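The Little Tree Comes Down Last
18 Jan 2026

I am writing this with glitter in my keyboard. The big tree went out before New Year's, the lights are off the porch, and the wreath is in its bag under the stairs. What's left is the small one, and I can't seem to make myself pack it up.

I've been a small-tree person since my first apartment in Nirbridge, where the living room was so narrow you had to turn sideways to get past the couch. Someone at work sold me a tabletop tree for two dollars. It shed green plastic all the way to April and I loved it! I've owned several since then, and I have opinions about every one of them, starting from the bottom up.

So, the base. I've had trees on fold-out wire legs (wobbly), trees in a lump of plaster wrapped in burlap (leaves a ring of dust on everything), and one that came with a plastic cross so light it tipped over the minute I hung a bell on it. What I buy now is a short, round wooden base in a light natural color, with green branches on the feathery side. It looks tidy on a white tabletop, and you don't need to hide the bottom under a skirt. 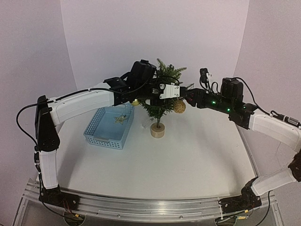 Cecilia Wumbei wrote in after my December column to tell me I was wrong about skirts. She wraps a dish towel around the base every year, wooden or not, and says a bare one always looks to her like a tree that's still in the store. Fair enough, Cecilia. I tried it with a blue-checked towel and it was pretty cute, though the towel was back on the oven door by supper.

Now, decorating. The mistake I made for years was using leftovers from the big tree. A full-size ball on a little branch just hangs there and drags everything down with it, and then you spend the evening bending wires back up. I finally bought a box of 37 tiny ornaments at a craft fair in Usau, and even that was too many. I put up half and stop. Heavy pieces go close to the trunk, light ones out at the tips, and I start at the top and work down so my sleeve doesn't knock off what I've already hung (it still does, sometimes).

Fluffing comes before any of that. A small tree comes out of its box looking like a closed umbrella, and I give mine a good ten minutes, pulling each branch out and then splitting the needles with my fingers. I used to skip the back side when the tree was going against a wall. Don't! You can tell from the couch.
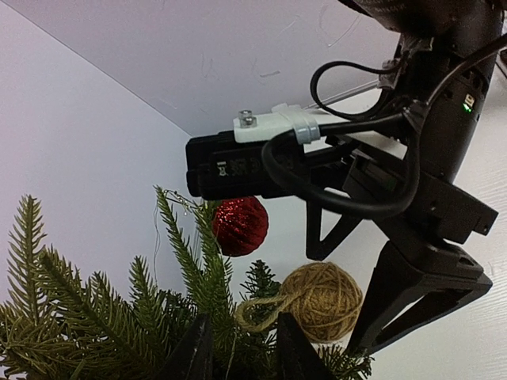 Fluff it, sure, but who fluffs it down again? one reader in Fesirley wanted to know, and I had to laugh, since I was staring at that very job. Her way is to press the branches up from the lowest row with one hand and slide an old knee sock over the whole thing with the other. I've been using a paper grocery bag, rolled around the tree and tied with kitchen string. Her sock sounds better, and I have plenty of single ones.

The ornaments go in an egg carton, hooks off and in a jar. The tree goes upright on the closet shelf next to the Birhane cookie tins, where nothing can get stacked on top of it.

Maybe next weekend, though. I still have candy canes to finish.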